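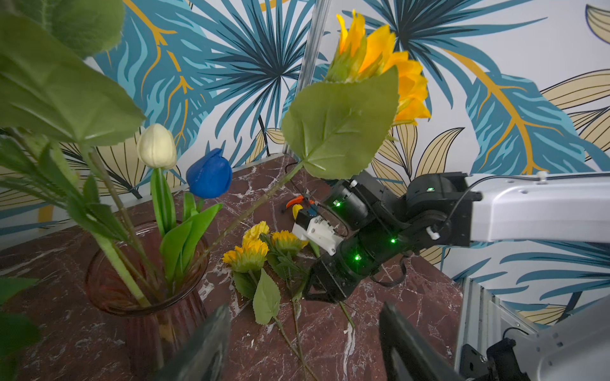
Okay, hi everybody, I'm Lihua, and I've spent most of May sticking fake flowers in vases with two robot arms. (Pause, let them laugh.)

So the question was pretty simple: which fingers do we keep? We had two sets on the bench, the Pillska ones and the Duvness ones, and we ran 171 picks through the Gota controller. Same arms, same marble top the whole time.

Stems are mean! They're thin, they roll, and the leaves grab everything on the way up. Pillska did great on the fat stems and kept pinching leaves on the skinny ones. Duvness was slower to close but I dropped way fewer – five in my last long session, and I was thrilled. 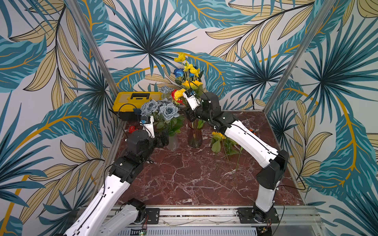

Both arms at the vases, wrist cameras on.

Talk about the wrist cameras here. I love them for the last inch, but a big leaf can block the whole view, so I keep the fixed camera on too. Don't get lost in the Shih mount story unless somebody asks.

Next slide is the drop table. Take questions after that one.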